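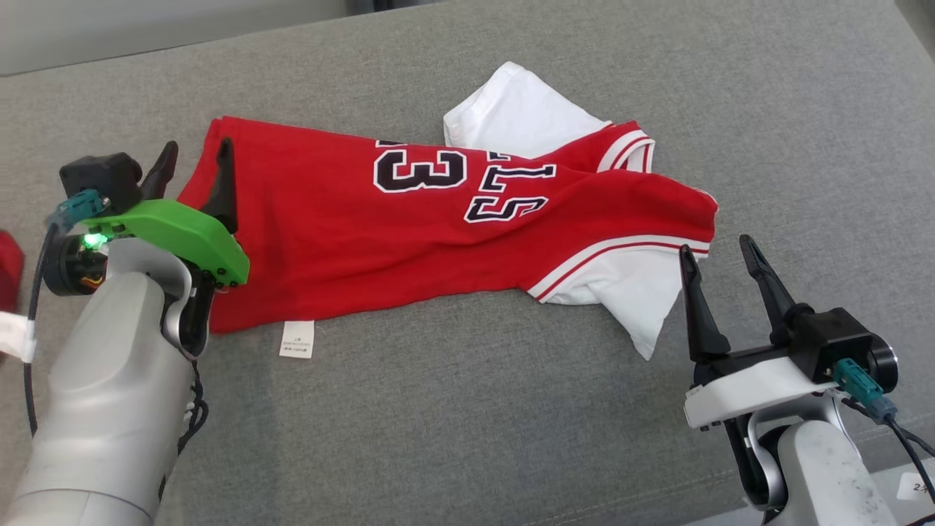 Bravora Records Portal — Support
Ticket 109
Status: Resolved
Category: Public records requests / acknowledgment notices
Reported by: Deldale Records Desk

Initial report

Requesters who file through the public form are not receiving the acknowledgment email. The request is saved and gets a tracking number, but the notice shows as "Queued" in the admin view and stays there. Requests entered by staff at the counter are not affected. The problem began after the January update.

The response deadline is counted from the acknowledgment date, so stuck requests also show a blank due date and drop out of the overdue report. We need that report for the quarterly disclosure log.

Steps already tried by the customer
Cleared the browser cache and signed in again.
Resent one notice by hand from the request page. It went back to "Queued".
Checked spam folders on two test accounts. Nothing found.

Support, 9:40 a.m.

Please send the mail log for one affected request and confirm which relay the portal is using. Also check whether Settings > Notices > Sender matches the address registered with the relay.

Customer, 11:15 a.m.

Relay is Nirora. Sender address matches. Log attached. The attempt ends with "header encoding rejected" and no retry is scheduled. A test request filed under a plain ASCII subject line fails the same way.

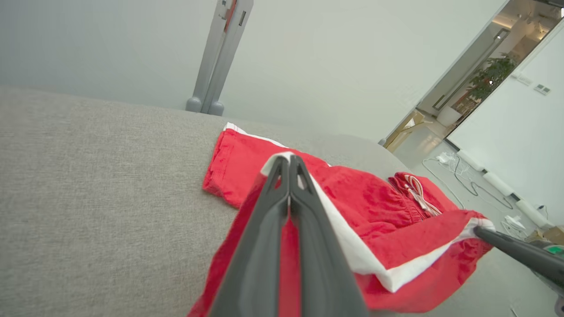
Photo: Deldale

Support, 1:05 p.m.

Reproduced on our side. The January update added the assigned office name to the From header on public form notices. Your default office template ends with a long dash, and the update writes it without encoding. Nirora rejects the message. Counter requests use the older template, so they go through.

Workaround until the patch is installed:
Open Settings > Offices > Display name.
Replace the long dash with a plain hyphen and save.
Restart the notice queue from the Maintenance page.
Do not delete queued items — the original filing time is stored with them.

Customer, 2:30 p.m.

Done. Queue restarted. 24 notices released. Due dates are now filled in, but they are counted from today and not from the filing date.

Support, 3:10 p.m.

Expected with the workaround. Run Recalculate Deadlines with "Use filing date" checked. The tool handles up to 200 requests per run.

Customer, 4:20 p.m.

Ran it once. Dates are correct and the overdue report includes the missing requests. Please keep us on the list for the patch.

Resolution

Cause: unencoded character in From header. Fixed in patch 2, which encodes all display names. The hyphen can be changed back after installing.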